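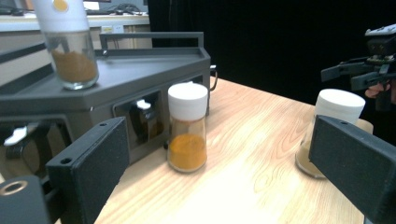
October, bench 2, start 8:40

Dye trials for the Skaddale wool, continued from the last page. Turmeric and ground walnut hull this time. Ishbel wants a yellow that survives a shop window, which turmeric won't do alone, so the plan is to see how far an alum mordant and a walnut overdye will carry it.

Yarn: Skaddale two-ply, undyed, scoured last night in the big pot and left in the rinse water. Total 279 g wet-spun weight off the cone, wound into 9 skeins. Tags are knotted string this time. The paper ones from September came off in the bath and we lost track of which was which.

Mordant: alum at 12 percent of fiber weight, cream of tartar at 5. Brought up to 180 F over an hour, held 45 minutes, cooled in the pot. Jhun stirred while I was on the phone with Navarro about the late cones. They now say end of the month.

Turmeric bath: equal weight powder to fiber. Tied it in muslin, but plenty got through the cloth anyway. Need a tighter weave or two layers. Skeins 1 to 6 went in at 160 F. Pulled 1 and 2 at ten minutes, 3 and 4 at twenty, 5 and 6 at forty. I can't see much difference between twenty and forty. Ten is paler and a little greener under the window.

Walnut bath: soaked overnight, simmered an hour, strained twice. Skeins 5 and 6 went from turmeric straight into walnut for 26 minutes. Came out an old-brass color. Leonora likes it, I think it is too brown for the Kiron blanket order but fine for the edging. Skein 7 had walnut only, flat tan. Skeins 8 and 9 held back as mordanted blanks.

pH: tap water read 7.6 today. Dipped an end of skein 3 in washing soda water and it turned rust red right away, then went most of the way back in vinegar. Dexter should warn whoever writes the care label. No soda detergents.

Rinse: 1 to 4 took five changes of water and the last was still faintly yellow. 5 and 6 ran clear at four.

Light test: cut a length from each dyed skein, wound on card, half covered with foil, taped to the south window at 3:15. Check weekly. Same card has a strip of the weld sample from the Flindomow batch for comparison.

To do
Reweigh all skeins dry
Order alum, under a pound left
Repeat walnut at half strength, 15 minutes
Ask Hawi if the small pot is enamel all the way down or chipped. Skein 7 has a gray patch and I suspect iron
Turmeric stain on the sink drainboard, try leaving it in the sun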